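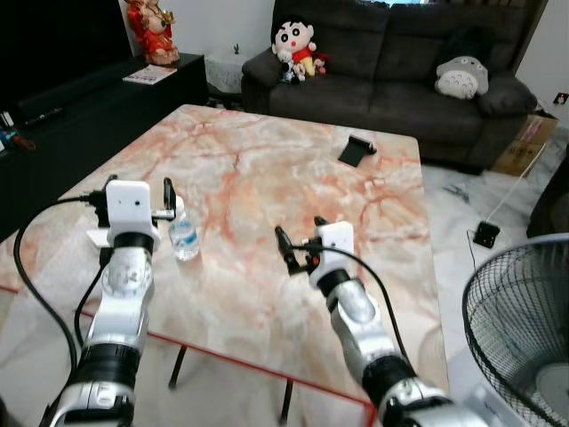 Figure 3. Head camera view at the marble-topped table, with both arms over the tabletop and a small water bottle near the left gripper.

4.2 Collection in Occupied Homes

The lab portion of the Firkby set was recorded on a plain bench with a fixed backdrop. Policies trained only on that portion did poorly when the background changed, so we recorded a second portion in furnished living rooms. We call it Firkby-Home. It contains 1833 episodes from 16 homes, all teleoperated with the same two-arm platform and the same head camera.

We asked residents to leave their rooms as they were. The room in Figure 3 has a glossy stone-patterned table, a dark gray sofa with plush toys on it, and a cardboard box on the floor. None of these are task objects. They stay in the training images, and we do not mask or crop them. The wrist cameras see little of the room, and most of the variation between homes enters through the head view.

Each episode starts with both grippers open. The operator receives one written instruction and has a fixed time limit to complete it. Episodes that ran over the limit were kept and labeled as incomplete. We removed 197 episodes with dropped frames or a lost joint stream before training.

Objects were not moved between homes. We used what each home had, with the exception of two items that appear in every home so that results can be compared across rooms. Grasp labels were added afterward with the Wasow tool and checked by a second annotator.

The head view also covers storage areas next to the table. In the same home, a long black TV console holds plastic snack jars with red and orange lids, a stack of papers with a smartphone on it, and a row of small plush toys. Surfaces like this are hard for the detector. Clear jars stand close together, and their contents differ more than their outlines do. We report detection scores on storage surfaces separately from tabletop scores in Table 5.

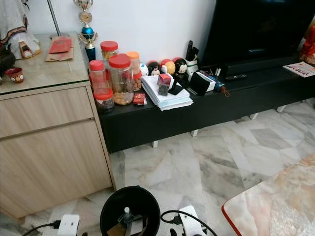
4.3 Baselines

We compare against Dobos and Mirer, both retrained on our split with their default settings.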